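The Table Always Wins

By Branwen Rees

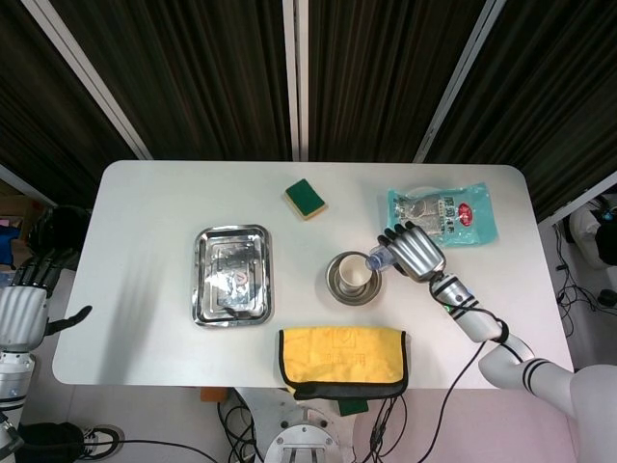 Every household has one surface that collects things, and in ours it is the white table by the back door. I cleared it in August and had it to myself until teatime. Sponges are the worst offenders. One settles in the middle, green side up, well away from any sink, and within the hour it has company: a steel tray with a crumpled sheet of plastic in it, a paper cup sitting in a round dish, a yellow cloth sliding over the edge.

My neighbour Gwilym Gethin swears by baskets. He owns 43 - I have seen the cupboard - and still eats his toast standing up.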